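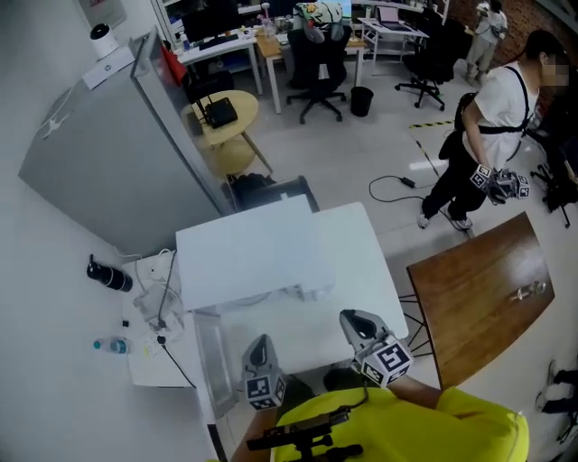 White worktable and side table with bottles and power strip

Potunside Watershed Group
Fish Passage Subgroup -- Minutes, July meeting
Chair: Surachet Saithong

The meeting opened at 6:30 p.m. with a quorum present. Minutes of the previous meeting were approved with one correction: the culvert listed under Livdale is on the Yensuk side of the county line.

1. Spring lamprey count
The chair reported the final count from the Orurport ladder. Total upstream passage was 1,153 adults. The trap was out of service for 2 nights during high water and no estimate has been added for that period. Members asked that the gap be shown in the table and not filled by interpolation. Agreed.

Most movement was recorded between dusk and 2 a.m. Daytime passage was negligible. Water temperature at the lower gauge will be added as a column before the table is released.

2. Larval habitat survey
Sampling was completed at 17 sites. Larvae were found at 15. The remaining sites are both below the Livdale culvert, where the bed is coarse gravel with little fine sediment. It was noted that absence there may reflect the bed material and should not be read as a passage problem. The draft text will be changed to say so.

Backpack shocker settings were not recorded at the first site. The entry stays in the data set with a flag.

3. Yensuk weir
The ramp panels installed last fall have lifted at the downstream corner. Lamprey can still attach above the gap, but debris is collecting behind the panel. Options discussed:
- re-anchor the existing panels with longer bolts
- replace the lower panel with a single rounded plate
- remove the panels until low flow
Motion to re-anchor, and to review the plate design after the fall migration. Seconded. Carried, one abstention.

4. Trap checks
Sunday checks are uncovered through the end of the season. A sign-up sheet was passed around. Anyone handling fish must have completed the permit briefing -- the state agency will not accept records from unlisted handlers.

5. Other business
A request from the Livdale school for a streamside visit was referred to the outreach subgroup. The spare dip nets need new mesh. Surachet Saithong will get a price.

Action items
Saithong: revised count table, net price
Field crew: flag on site record, bolt sizes for Yensuk
Secretary: permit list to state agency

Adjourned 8:05 p.m.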